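Chapter 3
Rocks That Changed Their Minds

I came to metamorphic rock by accident. I'd been hired to sort 3,005 drill cores in a shed in Rirkmont, and by October I was taking chunks home in my lunch bag (with permission, mostly!). I still have 35 of them on a bookshelf, and my favorite is a lump of gneiss the size of a potato.

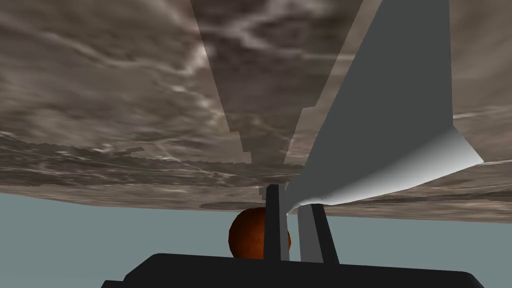
By M. El Idrissi
Last revised 24th May

So, what makes a rock metamorphic? Heat and pressure, mainly, plus a lot of time. Bury a limestone deep enough and its grains regrow, lock together, and you get marble. The swirls come from bits of clay and other impurities that were in there from the start. Veins are a different story – they form when cracks fill up with new minerals, and we'll get to those in Section 3.4.

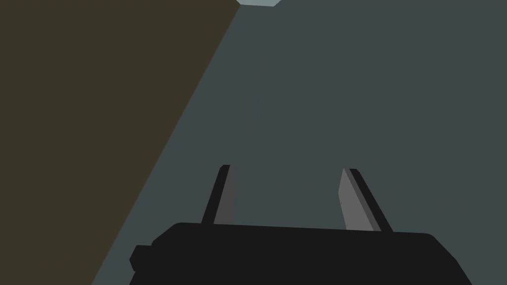
Slate is where I like to start my own students, and I take them to the old Netitz quarry to do it. Slate began as mud, and squeezing lined up all its tiny flat minerals, so it splits into sheets. Fresh off the hill it's often a dull, even black, like the matte black casing in the picture, with hardly any difference in tone from one face to the next. Tilt a piece in the sun, though, and you may catch a soft sheen! Get the squeeze a little hotter and that sheen grows stronger, and now you're holding phyllite.

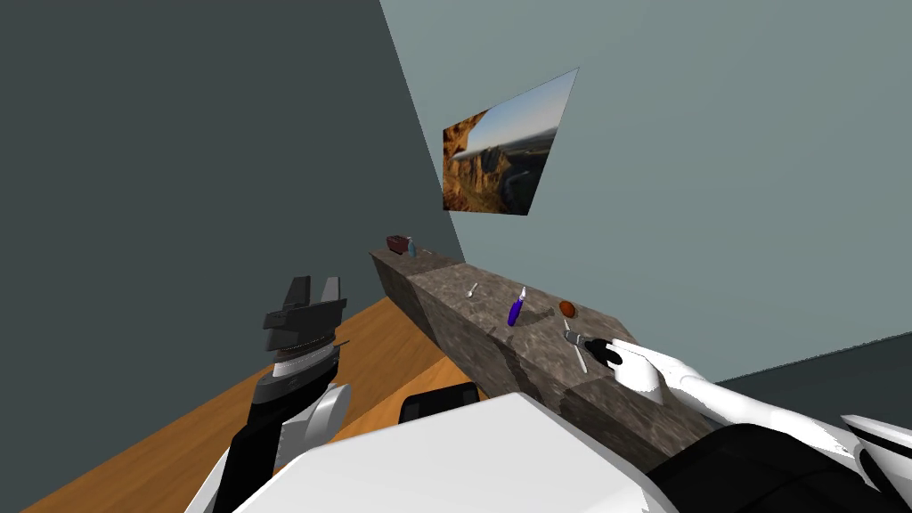
Keep going and the flakes get big enough to see, and the name changes again, to schist. I mixed up phyllite and schist for years, so don't panic if you do too. Grab the Plarau sample tray before you read on, and find specimens 10 and 41. We'll need both of them for the first activity.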